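Prornis Bench Notes
8 March 2026

1/ Pad day on the hand-held gripper. I do this at 37 hours of use now. I used to wait until grips started slipping, and by then I had a batch of bad takes to throw out.

2/ First job is the finger screws. Each finger block has two holes on the top face. I check that nothing has backed out underneath, then squeeze the fingers shut by hand and feel for play. The left one had a little. A quarter turn fixed it.

3/ Pads next. Dry brush, then a lint-free cloth with a small amount of alcohol. No soaking. In February I let some run down behind a pad and the glue let go overnight.

4/ The tips are the slow part. White residue builds up on the corners and the brush skates right over it. I use a plastic scraper — never a blade, it leaves nicks that hold even more dust.

5/ Scuffs are fine. Gray marks on the faces don't change the grip much. What I look for is a shiny strip down the middle, and when I see one the pad gets swapped. The last set from Vasiliauskas made it to 212 hours.

6/ Brass insert on the mount: wipe it, look down the hole, leave it alone. The Grillotgate unit had one pressed in crooked and it took 3 tries to get it out.

7/ Last thing is the opening check. Fingers open, hold it low over the bare table, see that both sides come in at the same angle. Then I write the hours in the Belari log and start the count again.

8/ Next up is the cable clip, once the new ones get here.

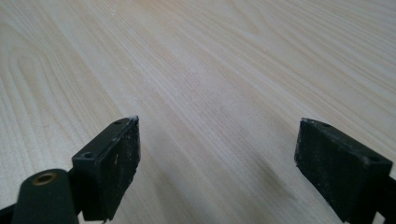 Fingers open over the bench. Residue on the left tip, scuffs on both pads.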